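3. The refreshment tray

Our project looked at how the small cafe at the Garkdale student center sets up its tables before opening. This part covers the drinks tray. Senthil Pillai and I worked on it together, and Ngaio Mahuika, who manages the cafe, gave us the old setup notes to compare with.

Each booth has a narrow white table between two red bench seats. There is not much room on it for anything except cups, so everything a guest needs for a hot drink has to fit on one brown tray. The notes only said "tea, coffee, sugar." They gave no order, and every shift did it differently.

We settled on tea on the left, Nescafé sticks in the middle and white sugar on the right. The sugar is fiddly. The sachets are small and slide apart, so it is easier to gather a bundle in one hand first and then lay it down.

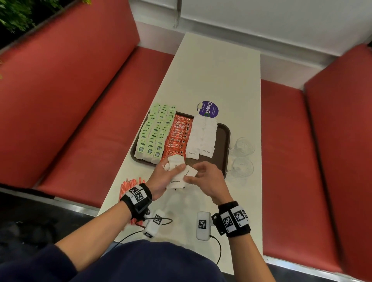

Guests answered a short survey in July, and we got 166 replies. The most common complaint was that people had to dig through a mixed pile to find sugar. A few also said the tea was hidden under the coffee. Keeping each kind in its own row deals with both.

Packets that are still joined are a separate problem. A strip of tea sachets can hang over the rim of the tray, and joined coffee sticks have to be torn apart or folded to lie neatly. We tried leaving the strips whole, but guests pulled out more than they wanted.

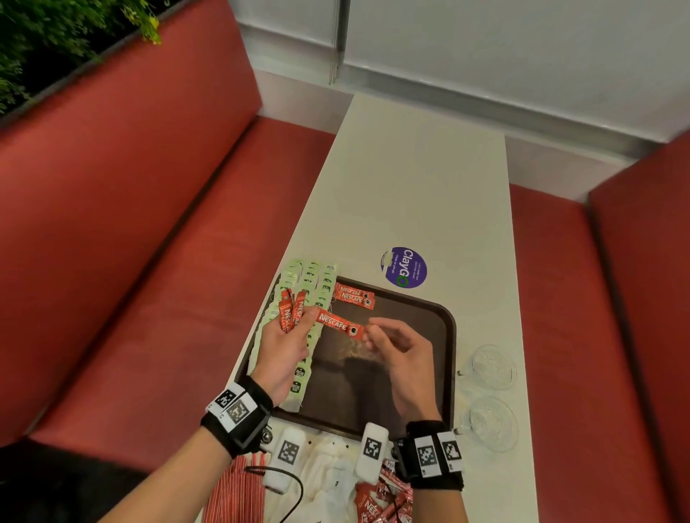
Filling a tray from scratch took us around 2 minutes once we had the order in our heads. Straightening one that was already in use was quicker – mostly pushing the rows back together. We suggest that the cafe keeps the same order on all tables and adds a sketch of it to the setup notes.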